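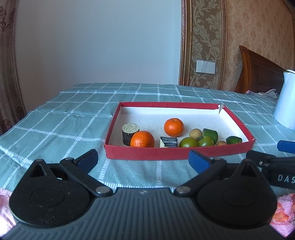 I have spent 17 years around machines that cost more than my house, and the part I trust least is still the rubber on the fingertips. Pads wear. They pick up grease, lint and fruit juice, and then everyone blames the software.

At Skornus we once lost most of April to a grip fault. Davoud Kordestani, our calmest technician, wiped both pads with a damp rag and went to lunch. The fault went with him. 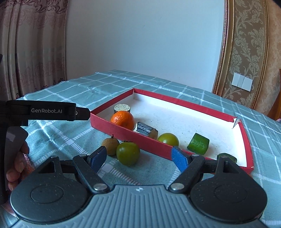 So my view is unfashionable – a hand-held gripper deserves the upkeep schedule of a decent kitchen knife. Wipe the pads before each session. Check the pivot screws. Open and close the jaws a few times and listen. Our checklist runs to 52 items, and the pads come in at number 17, right after the label on the storage case. I have asked for them to be moved up.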